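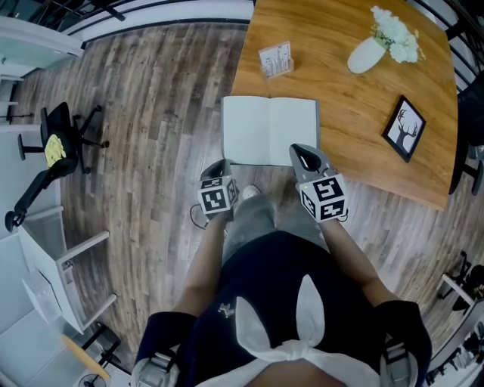
How to tie an apron bow that stays tied
By Angus Swanson

Most aprons come undone at the worst moment, usually with both hands in dough. The cause is nearly always a granny knot, and the test is simple. A good bow lies across the body. A granny bow stands up and down like a lopsided propeller.

Cross the ties behind you and bring them to the front. Pass left over right, tuck it under and pull snug. Make a loop with the tie now on the right, and take the other tie over the front of it, toward you and down, before pulling the second loop through. Tug the loops, never the tails.

If the bow still turns upright, reverse the first step only. Reversing both gets you the same bad bow, facing the other way, and I have done this for years.

Slippery polyester ties need a second wrap before the loop goes through. Cotton ties behave after 3 washes. Ties under 100 cm won't reach the front on most adults, so knot those at the back and hope.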